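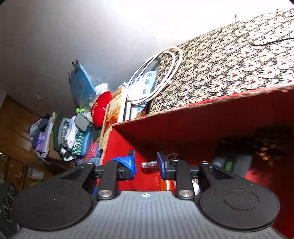
4.2 The Flumdale open day

Figure 3. Hand-held gripper in front of the red storage box, with folded clothing to the left and a coiled white cable on top of the box.

Much of the case for hand-held grippers as a teaching tool for household robots rests on demonstrations given to visitors. We attended one such open day at Flumdale, run by Skistero, and treated it as we would any other source of evidence. Organisers told us that 91 people came through. We have no way to check that number and do not rely on it.

The talk claimed that 3,000 recordings had been gathered in homes and that 800 of these dealt with storage and tidying. We asked how many had been thrown out before the count was made. Kanchan Singhal, who led the session, said that the Kanaujia records would show this, but we had not received them when this section was written.

The setting itself was a fair one. Clothing in several colours sat in a heap, a patterned fabric lid sloped over the red box, and thin plastic bags were piled near the cable (Figure 3). Soft and see-through items of this sort are a known source of trouble for grasp planning, and we were glad to see them included. What the visit could not tell us is how a trained system would behave among them. A person holding a gripper brings their own eyes and judgement to every grasp. Visitors near us spoke of "the robot" throughout the session, and the presenters did little to correct them.

We also question the choice of measure. Skistero scores a recording as usable if the tool's path can be recovered, whether or not the item ends up where it was meant to go. Under that rule a dropped shirt and a folded one count the same. The Zornico trials discussed in Section 3 used a stricter rule with 50 recordings, and we would sooner trust the smaller set.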